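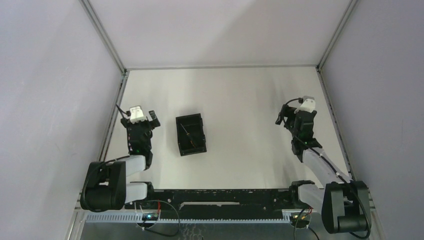

Talavera two-piece prayer set
Item 203
By Trallska

The Talavera is a loose two-piece set for prayer at home, at work or when travelling. It consists of a long khimar that goes on over the head and a gathered skirt with an elasticated waist. Both pieces are worn over ordinary clothes and can be put on in a few seconds without pins.

The khimar has a sewn-in band at the forehead and two ties that fasten at the back of the head. The ties are on the inside, so they don't show. The front comes down past the fingertips on most wearers and the back is cut slightly longer, which keeps it in place in ruku and sujud. There is enough width to raise the hands without the sides riding up.

The fabric is a matt woven polyester with a soft finish. It is opaque in all the darker colours. In cream and pale grey we suggest wearing something light-coloured underneath.

Sizes

Skirt length 86 cm (Short), 94 cm (Regular) or 102 cm (Long). Measure from the waist to the floor, without shoes. If you are between sizes, take the longer one and wear the waistband a little higher. The khimar comes in one adult length for all three.

The waistband stretches a good deal. A buttonhole on the inside lets you shorten the elastic or replace it.

Colours

Black, navy, plum, olive, pale grey, cream. Brown is out of stock and is expected back in December.

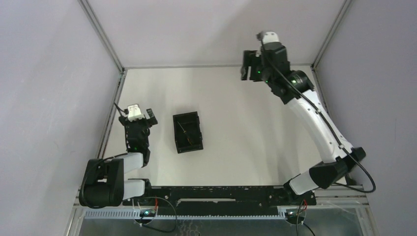 Washing and care

Machine wash at 30 with similar colours. Do not tumble dry. Hang the khimar by the shoulders and not by the face opening, or the band may stretch. It rarely needs ironing - if it does, use a cool iron on the inside.

What is in the packet

1 khimar
1 skirt
1 drawstring pouch in the same fabric

The whole set folds into the pouch and fits in most handbags. Prayer mats are sold separately. The Jileditz travel mat fits in the same pouch if the set is folded flat first.

Changes to the pattern

The pattern was redrawn by Iker Requena in July 2025. The face opening is now smaller and the old snap fastener has been replaced by ties. Sets with the snap fastener are still sold under item 200 while they last, in black and navy only.

Returns

Unworn sets can be sent back within 30 days. Please leave the label on the skirt. For hygiene reasons we can't take back a khimar that has marks from make-up or perfume on it.

Goes with

Braleck cotton undercap
Jileditz travel mat
Trallska slip-on sleeves, black or navy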